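Propagation notebook, Tultside bench
18/03/2025

Symbiotic germination, terrestrial orchid seed, Javham lot. Continues the August sowing.

Plates opened for scoring this morning. Oatmeal agar, pH adjusted before autoclaving, fungal block placed at the plate edge as before. Two isolates in use, one from the Bisht collection and one from roots taken at the Jillov swamp margin. Controls had seed and agar only.

Scoring as usual: stage 0 no change, stage 1 swollen embryo with split testa, stage 2 rhizoids, stage 3 leaf primordium, stage 4 first green leaf. Seed without a visible embryo is left out of the percentages. The August sheet counted it, so the two sets can't be compared until that one is redone.

Bisht isolate: 69 percent at stage 2 or later. Growth even across the plates, rhizoids dense, a few protocorms browning where the mycelium is thickest. Jillov isolate: 11 percent at stage 2, none past it. Hyphae thin and slow to leave the block. Possible that the culture has weakened through repeated transfer. Go back to the oldest slope and start again from that before writing the isolate off. Controls at stage 1 only, as expected.

Four plates discarded. Green mold in three, bacterial slick in the fourth, all from the same pour. Seed was surface sterilized in one batch for the whole run, so the pour or the handling is the more likely source – check the autoclave log for that date.

Seed packets: the Javham lot has been kept over silica gel in the refrigerator. The paper envelope had softened at the fold and some seed had worked into the seam. Move the remainder to glass.
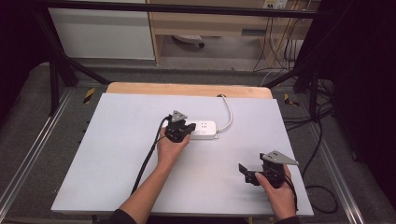
Deflasking mix for the stage 4 seedlings: coarse sand, sieved loam, a little chopped she-oak litter, no lime. The parent site is moist acid loam over granite and the last mix was too close to neutral. Steam the sand and loam, leave the litter untreated. Water with rainwater from below and keep the pots shaded until the second leaf.

To do
– subculture the old Jillov slope onto fresh agar
– rescore the August sheet without the empty seed
– hold back up to 11 Bisht plates in the dark, move the others to low light
– pH of the new mix after one week, slurry method
– relabel shelf 2, ink is fading on the lids

Tultside Orchid Propagation Notes | Contact the bench | Back to top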